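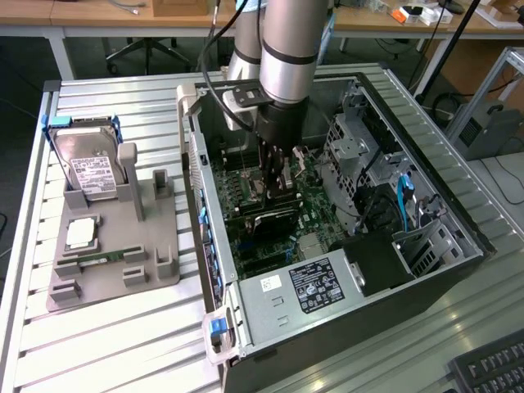 Fig. 1. Disassembly cell, Ombridge site. Arm over the open tower, gripper above the graphics card; parts fixture to the left.

Unit 3 handout: Demonstration visit, Ombridge
Tue 4 August

Read before the visit. Bring this sheet with you, together with your notes on grippers from Unit 2.

Purpose
The cell at Ombridge handles end-of-life desktop computers. You will see one tower worked on from start to finish of a run. The demonstration is led by Custódio Loureiro, who programs the cell. Ayane Nishimura will take questions on the control side afterwards. Questions on cost should be kept for the written report.

1. Layout
The tower lies on its side on a slatted aluminium table, open side up, so that the arm can come in from above. The motherboard then forms most of the floor of the working space. The drive cage and the power supply take up room at the sides and limit how far the wrist can tilt near them.

The parts fixture is 3D printed and stands on the same table. In Fig. 1 it holds a hard drive upright in a slot, a CPU in a square recess and a RAM module in a long slot. Each part has its own position, and the program stores these as fixed poses relative to one corner of the fixture. If the fixture is moved, the corner must be taught again.

2. Approach and grasp
The camera mount is on the wrist, near the top. A camera carried there moves with the gripper, so its position relative to the fingers must be calibrated (hand-eye calibration, Unit 2). Work through the transform chain again before you come: base to wrist, wrist to camera, camera to part.

The approach to the graphics card is vertical. Note two points:
– The card sits in a slot, and any sideways force during the pull goes into the board.
– Loose cables beside the drive cage are flexible and are not in the cell's model. The planner treats that region as closed.

3. Force limits
The pull on a card is capped at 75 N in the Ombridge program. When the cap is reached the arm holds, backs off and tries again, with 2 attempts allowed before the run stops. Loureiro's log for the cell lists 747 runs up to the end of last December. An extract will be given out on the day.

4. On site
Stay behind the floor line while the arm is powered. No bags on the benches. The run takes about 3 minutes and will be repeated if time allows.

5. Written work
One page, covering the following:
(a) Sketch the cell and mark the base, wrist, camera and fixture frames.
(b) State which parts of the task depend on fixed poses and which on sensing.
(c) Suggest one change to the fixture that would allow a second size of drive, and say what must be taught again as a result.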